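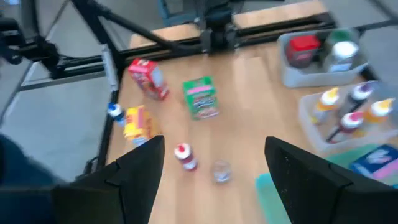
Châu Từ wrote in reply to my July column that unit pricing is a solved problem, that the labels have been on the shelf edge for years, and that anyone who still overpays has chosen to. I disagree with the first claim and, in consequence, with the third.

A unit price is a ratio. It helps the shopper only if the denominator is the same for every product being compared. In the Mukley branch I use, one brand of tea is priced per 100 g and the one beside it per bag. Washing powder is priced per kilogram, washing liquid per wash. The size of a wash is set by the manufacturer. Ostik changed its recommended dose in 2019, and the price per wash fell while the price per litre rose. Both figures were correct. Only the first was printed.

The second fault is legibility. On the labels I measured, the selling price is set in digits 39 mm high and the unit price in digits 7 mm high. A person of ordinary eyesight can read the larger figure from the far side of the aisle and must stoop for the smaller one if it is on the bottom shelf, where the cheaper lines tend to be kept.

The third is promotions. Liluter recalculates the unit price when an item is reduced. Mukley does not, so the label shows the old ratio for as long as the offer runs. Hiếu Đinh has argued that recalculation costs too much for small shops. That may hold for paper labels. It does not hold for a chain with electronic ones.

I would fix one denominator for each category, by weight or volume, and forbid any unit defined by the seller. I would require the unit price to be at least 70 per cent of the height of the selling price. Per-wash figures could stay as additional information, in smaller type.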